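Visit report: Bovbridge reentry workshop and transitional housing unit, Starkville

Visit date: May 19, 2022
Prepared by Efe Effiong

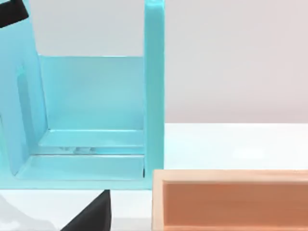
The visit was arranged after our county was asked to compare three reentry models before the next grant cycle. Bovbridge is the second of the three. The first, Kengate, was covered in a separate report, and I refer to it only where the two differ in a way that affects cost or staffing. The third visit is planned for June.

Bovbridge takes men and women who are within 180 days of release from state custody or who have been out for less than a year. Referrals come from parole officers, from two public defender offices and from the residents themselves, who can apply by letter. The program director, Garba Ugwu, gave the tour and answered most of the questions. He served a sentence in the state system before joining the staff as a night monitor, and he has been director for six years.

Intake

The unit has 49 beds in two wings. In the last program year it received 438 applications and admitted 219 people, an acceptance rate of exactly half. Ugwu said most refusals were for one of three reasons: the release date moved, the person was paroled to a county too far away for the required check-ins, or the conviction fell under a state residency restriction. The building is within the restricted distance of an elementary school, and the program has no way around that.

Intake takes two days. The first is paperwork. The second is a sit-down with a case manager, at which a written plan is signed. I was shown a blank plan. It is four pages long and covers identification, court debt, medication, work, family contact and supervision terms. The court debt page is the longest. Staff told me that many arrivals do not know what they owe or to which court, and that finding out can require calls to several clerks' offices.

Identification is handled first. Under the current arrangement with the prison, a birth certificate is requested 90 days before release, but it arrives in time in fewer cases than the agreement assumes. Kengate has a staff member inside the prison one day a week for this purpose. Bovbridge does not, and the case managers named it as the change they would most like to see.

Workshop

The workshop is in a separate single-story building behind the housing unit. Residents are paid hourly for repair and assembly work under contract with local businesses. The largest contract is with Han, a supplier of shelving and storage fittings, and it covers sorting, assembly and packing of returned stock. The pay is above the state minimum. A quarter of net pay goes into a savings account in the resident's own name, which is released in full on departure, whatever the reason for departure. I asked whether this includes people who are removed for rule violations. It does.

Shifts run from 7:00 to 11:30 and from 12:15 to 3:45. Nobody works both shifts during the first two weeks. The afternoon is kept clear for appointments, and Ugwu was firm that parole appointments are never to be treated as missed work. A log by the time clock records every absence and its cause.

Tool control is strict. Each bench has its own numbered set, signed out and signed in, and no shift is released until the count is correct. Two of the residents I spoke with said it was the part of the job most like being inside. One of them said he did not mind it. The other said he did, and that he had raised it at the monthly house meeting. The minutes for that meeting are posted in the corridor, and his comment is in them along with the reply: the insurer requires the count, and the policy comes up for review next year.

Housing

Rooms are doubles, with locks controlled by the residents. Staff hold a master key and must log each use. The curfew is 10:00 p.m. for the first 30 days and 11:30 p.m. after that, except where supervision terms set an earlier hour. Visitors are allowed in the day room only. Children may visit on weekends between 1:00 and 5:00.

Drug testing is done on arrival and then at random. A first positive result leads to a review of the plan and a referral for treatment. It is reported to the parole officer when the terms of release require it, which residents are told in writing at intake. A second leads to a hearing before three people, one of whom is a current resident chosen by the others. I had not seen this used elsewhere. Ugwu said the resident member votes for removal at least as often as the staff members do – he did not have figures by member, and I have asked for them.

Meals are cooked on site. Lunch on the day of the visit was chicken, rice and green beans, and it was better than what we were given at Kengate.

Questions on outcomes

Bovbridge reports rearrest and return to custody separately, at 12 and 24 months from the date of admission. I would prefer the date of release, because some residents are admitted several months after leaving prison and have already passed through the period of highest risk. Comparison with Kengate, which counts from release, is not possible without the individual records. Both programs have agreed in principle to share them in coded form. The data agreement is with our legal office.

People who leave in the first week are left out of the published figures. Ugwu confirmed this and said the practice predates him. The number is small, but those are the cases a county would want to know about. I have asked for a second version of the table with them included.

Staffing

There are eleven full-time staff, of whom four have been incarcerated. Night coverage is two people at all times. Turnover among case managers is high, which the program attributes to pay. The posted starting salary is below that of a county probation aide. Caseloads had risen to 17 at the time of the visit, against a target of 12.

Items outstanding

Outcome table with first-week departures included.
Hearing votes by member, last two program years.
Copy of the savings account agreement.
Written confirmation from the prison on birth certificate timing.
Cost per bed-day, with the Han contract income shown on its own line.

The cost figures should be available before the June visit. Comments on this report can be sent to me through the reentry office.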